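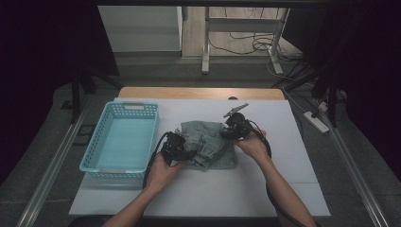 Kurisby Lab Expands Laundry Folding Collection

February 2018

The Kurisby Laboratory for Household Automation has begun the second phase of its garment handling program, in which people fold everyday clothing with hand-held grippers so that a learning system can be trained on their examples. The new phase adds denim to a collection that until now held only towels, pillowcases and cotton shirts.

A total of 3134 examples were recorded in the first phase. The laboratory expects the denim portion to be smaller, as each garment takes longer to fold and more attempts are set aside during review. The first 211 denim examples have been accepted, and collection will continue through the end of March.

Each recording covers one garment, handled on a table beside a plastic basket. The person folding holds a gripper in each hand and does all of the work with the two devices. Fingers may not touch the fabric at any point in the recording. An example in which this happens is marked and kept apart from the main collection, where it may still be used to test the software that checks recordings for errors.

Jolán Fülöp, who directs the program, said the decision to add denim followed a review of the first phase. "The system learned towels quite well and then did poorly on anything stiff or heavy," Fülöp said. "A pair of jeans holds a crease where you do not want one. People deal with that by pulling the fabric from both sides and smoothing it in short strokes, and we had almost no record of those movements."

Under the revised instructions, folders are no longer asked to begin with the garment laid flat. Clothing is dropped onto the table and folded from whatever shape it takes. The laboratory made this change after finding that the earlier examples gave the system little guidance on how to open a bunched garment, find its corners or recover from a poor grasp. Folders are also told to continue after a slip – a missed corner or a layer that slides out of place – and to correct it as they would at home. Such recordings are labeled separately but count as complete.

The grippers were designed with Dudás, a machine shop that has supplied the laboratory for several years. The current version replaces one that many folders found tiring to hold for a full session. Sessions are now limited to two hours, with a break at the midpoint, and no person may complete more than one session in a day.

Review of the recordings is carried out by a separate group at the Grarkonstead campus. Reviewers watch each example in full, note where each fold starts and ends, and confirm that the motion data match the video. An example must be passed by 2 reviewers before it is released for training. Roughly 718 of the first-phase recordings were returned for a second look, most of them over a mismatch in timing between the left and right grippers. Fülöp said the fault had been traced to a setting in the recording software and corrected before the denim sessions began.

Training on the combined collection will take place on a two-armed machine known within the laboratory as Imetti. The machine already folds hand towels from a flat start. Staff plan to test it next on work pants and denim jackets, including items that were not used in any recording, and will report the results whether or not they meet the goals set for the phase.

The laboratory is accepting applications from adults who wish to take part as folders. No technical background is required, and applicants receive a short practice period before their first recorded session. Participants are paid by the session – the number of garments completed does not affect payment. Application forms are available at the front desk of the Kurisby building and at the Grarkonstead campus office.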